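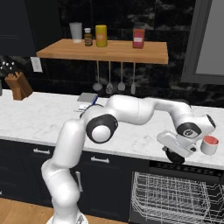
UNIT 4: CLAIMS ON THE LABEL
Consumer Reading, course handout

Most of you will come to this unit believing you are hard to fool. So did last year's group, and they still voted the Kumex instant coffee "more natural" on the strength of one leaf printed on the lid.

Start with the word "natural." On most packaged food it tells you very little. Same with "wholesome," "kitchen-style" and "crafted." If you can't think of a test the product could fail, the word is decoration.

Numbers deserve more suspicion, since people relax when they see one. Relora tea says it has "60% more flavor." More than what? Flavor measured how? The back panel doesn't say. Drummond crackers are "100% baked," a thing you could also say about a brick.

Then there are the surveys. The Trata leaflet in your packet reports that users "felt more energetic." Read the small print: 139 people, all of whom got the product free, asked once, with no comparison group. I would not change my breakfast over that.

Serving size is the old trick and it still works. Check the serving first, then the sugar, then how much you really pour. Color and shape do some of the selling too, whatever the ingredients list says. 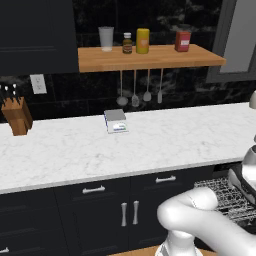
Does a longer ingredients list mean a worse product?
Length alone tells you little. A spice mix may list a dozen plain ingredients, and a bag of candy may list only a few. Look at what comes first, because ingredients are normally listed by weight.

For Monday: bring one package from home and mark every claim on it that could be checked. Expect a short list.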